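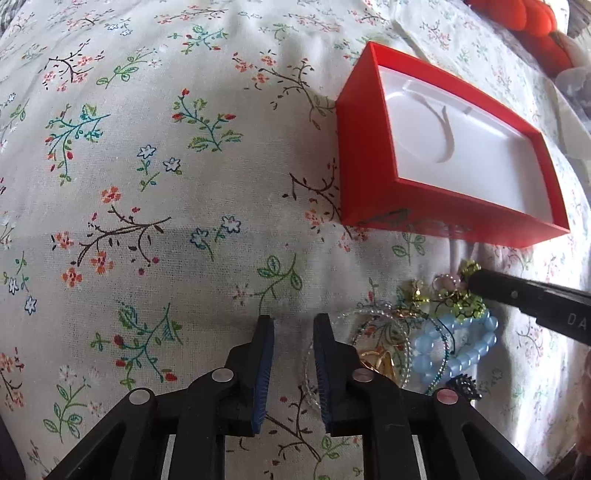

1. Series two of Lusine has a new lead. Tramico confirmed the recasting this morning, 29 Jul 2020. I've read the statement and the notes that went with it, so I'll put what we know in one thread.

2. If you haven't seen it: Lusine is a six-part drama about a woman who comes back to the seaside town of Nuredcombe to run her late mother's hotel. Series one went out in the spring of last year. It was slow to start and the last two episodes were very good.

3. The original lead left in March. The statement says she had another job with dates that clashed. It says no more than that. I've seen people claim there was a row over money. I can't find a source for it and I'm not going to repeat the details.

4. The part has gone to an actor with no television credits at all. She has done two plays and some radio. Tramico held an open call and got 2,690 tapes. They saw 340 people over video calls and then cut the list down hard.

5. An open call for a lead is unusual for a show this size. Most of the time a handful of agents get a phone call and it's settled in a fortnight. Tramico did it the long way, with filming already on hold, and I think that was a sensible use of the time.

6. A lot of the anger this morning is from people who assume the role will be written differently. The notes are clear on this. Same character, same age, same history. The scripts for the first four episodes were finished before the change and haven't been reopened.
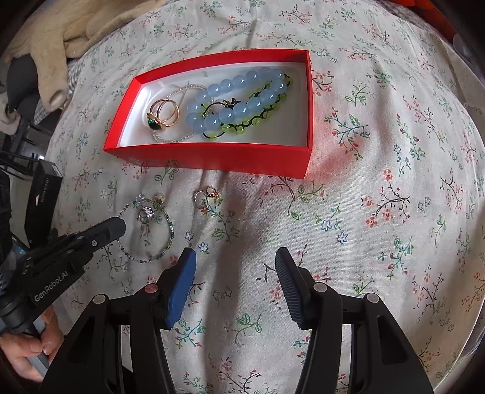
7. Will they explain in the story why she looks different?
They won't. The writers have said the first scene carries straight on from the end of series one, and no line will mention it.

8. I agree with that choice. Soaps have done it for decades and viewers get used to it within an episode or two. The ones that try to be clever about it, with a car crash and a face operation, tend to look worse ten years later.

9. The harder part is her scenes with the brother. Series one rested on those two and they'd had a long rehearsal period before filming. The new pair will have less time, and some of it will have to be done from separate houses.

10. The rest of the main cast is staying. So is the director of episodes five and six, who will now do the whole run. For me that's the best news in the statement and it was put in the very last paragraph.

11. The music is changing. The old theme came from a library and the licence ran out. Hnatiuk, the band who played the wedding in episode three, have been asked to write a new one. I liked the old theme but I can't say I could hum it to you.

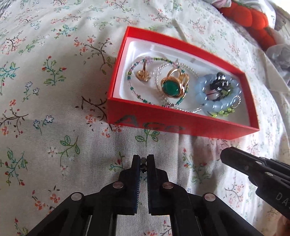

12. On the trailer. It still has the old lead in it and there are now 2,424 comments underneath, most of them asking for it to be taken down or for her to be brought back. It was cut before she left. Expect a new one once they've filmed something to put in it.

13. Filming was due to begin in Nuredcombe after Easter. That obviously didn't happen. The new plan is to do the hotel interiors first, in a studio, and go to the coast when they're allowed to take a full crew. They haven't given a month for either.

14. That means the beach scenes will probably be shot in winter for a story set in August. They did the same on series one. If you look at the regatta episode again you can see everyone's breath while they eat ice cream.

15. Fewer background actors too. The notes mention smaller crowds and no dance scene. I expect the hotel will look emptier, which suits a plot where the business is failing.

16. A few replies ask whether there will be a series three. It hasn't been ordered. The new lead has signed for one series with an option on another, and that's a normal contract. I wouldn't read anything into it.

17. My own view is that I'd have liked the first actor to finish it. She was the reason I kept going past episode two. But I'd sooner have a second series with someone new than wait three years and get nothing.

18. Please don't tag the new actor in complaints. She applied for a job and got it.

19. Correction to post 2: it was the last three episodes I liked. I'd forgotten the one with the flood is episode four.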